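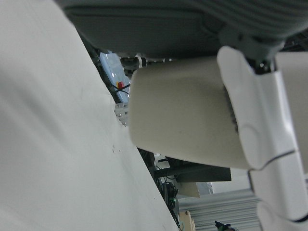

Issue 90, page 3

CUPS: BENCH ROOM GOES FIRST

Throwaway cups are on the way out at the Heo building in Bustcombe, starting with the bench room on the ground floor. Trial runs to the end of October. If it goes alright the rest of the building follows, kitchen last.

Numbers first as everyone keeps asking. 1058 single-use cups went through the building last month, going by the sleeves emptied out of the store cupboard. Standing order with Jendton was 2000 a time. That order has been stopped. What's in the cupboard gets used up, then no more.

Macarena Retamal, who looks after the building side of things, put the notice up on the kitchen door before lunch and had three people at her desk by the time the kettle boiled. Two in favour. One wanted to know about soup.

Soup is fine, bring a mug.

How it works. There's a shelf of ceramic mugs going in beside the kitchen sink, bought from Stosel, plain, no logos. Take one, use it, wash it, put it back. Visitors get one too. Anybody with their own mug can keep it on the lower shelf, name on the bottom please, in something that survives the dishwasher. Paper cups already on the go can still be topped up, no one is going to snatch one out of your hand.

Why the bench room first? It uses the most, simple as that. People carry a coffee through, put it down on the big white table, get stuck into something and forget it. Then another one. Cleaners say that by four in the afternoon it can be hard to tell which cups are finished with and which still belong to somebody, so they've been leaving the lot, and the morning crowd comes in to yesterday's.

"I don't mind people drinking in there, I drink in there," Retamal said. "I mind picking up a cup I think is empty and getting cold tea down my sleeve." 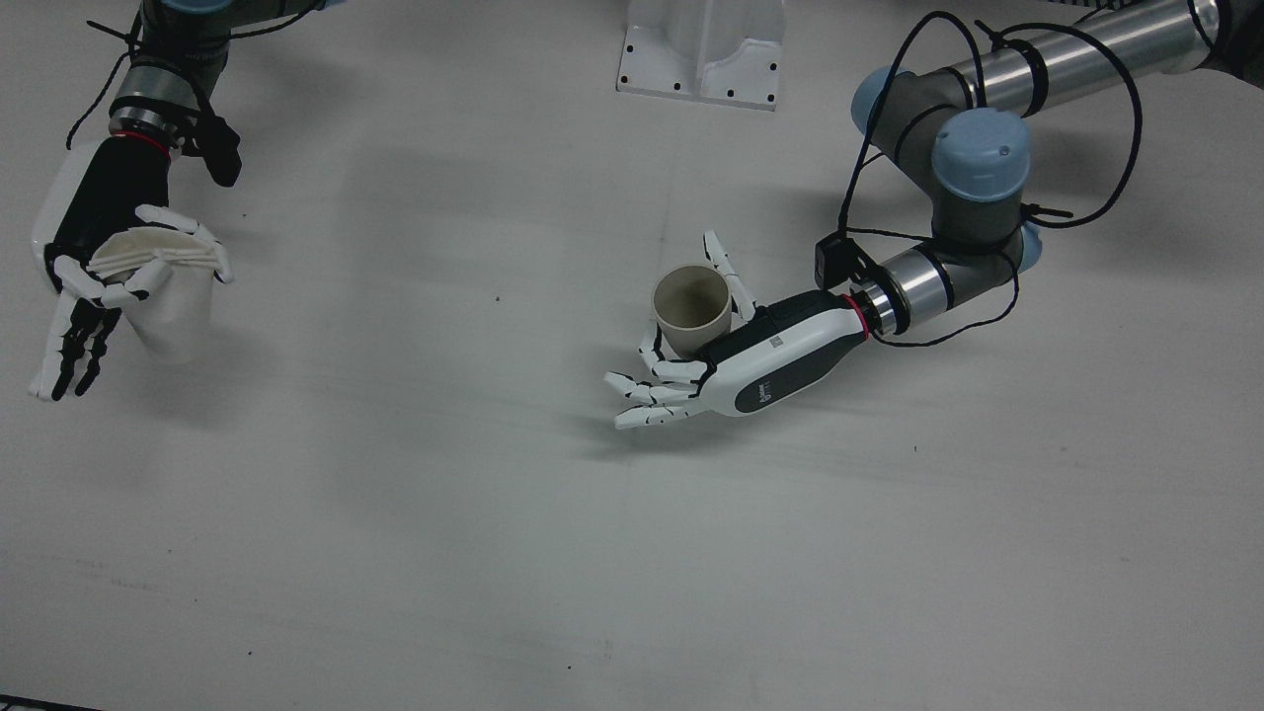
There was talk of banning drinks from the bench room altogether. Came up at the last building meeting and got nowhere. It's a fair walk back to the kitchen, down the corridor and through two doors, and the people who work in there said they'd just end up standing in the corridor with their coffee, which blocks the corridor. So drinks stay. Lids would be good. Keep them off the back bench where the cables and the laptop are, that rule isn't new and it isn't changing.

The table itself came up as well. White top shows everything. Small specks and scuffs mostly, and the question was whether to cover it or replace it or leave it be. Quote for a new top was more than anyone wanted to hear at that time of the morning. Leaving it be, for now. A wipe down at the end of the day will do, cloths are under the sink, the blue ones not the yellow ones. Yellow ones are for the loo. Please.

Some grumbling about the washing up, and fair enough. The kitchen dishwasher is small and it's slow, and it already has a que of lunchboxes by one o'clock. Retamal says a second rack has been orderd and the cycle will be run mid-morning as well as after lunch. If you find it finished, empty it. If you find it full and dirty, turn it on. There's a sheet on the front with the settings, short wash is fine for mugs.

Not everybody is convinced. One regular on the first floor, who asked not to be named over a cup, reckons the mugs will all have walked off by November. Same thing happened with the teaspoons. Retamal has heard that one a few times now and says she's bought spares. Where the spares are kept, she won't say.

What happens to the leftover paper cups once the trial's done? Bustcombe Primary has asked for a box for seedlings and can have it. A few will stay in the bench room for holding odds and ends. Write DO NOT DRINK on those ones, or at least write something. Used cups go in the general bin, not the paper recycling. Most have a lining in them and the recycling contractor knocks the whole bag back if it finds any, cost us a pickup in the winter.
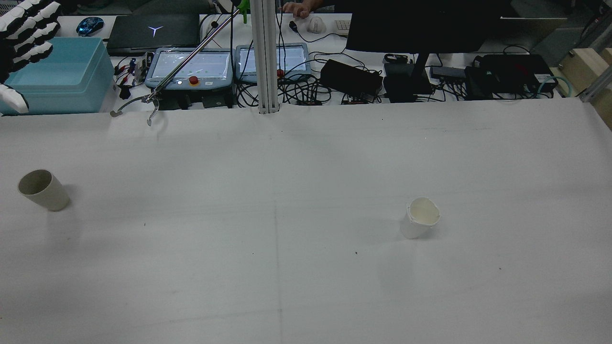 Two cups on the bench room table.

Open days are the sticking point. The spring one had a crowd right through the building and there aren't enough mugs for that, nor the hands to wash them. Options are hiring a set in from Heo's usual caterer, asking people to bring a cup, or going back to paper for the day. No decision yet. If you've run an open day somewhere else and it worked, tell Retamal.

Numbers will be counted again at the end of the month and put up on the kitchen door next to the notice. Comments to the building desk, or stick a note under the front office door if it's after five.

Also, there is a green travel mug on the kitchen windowsill. Been there a fortnight. It's got something in it. Claim it or it goes.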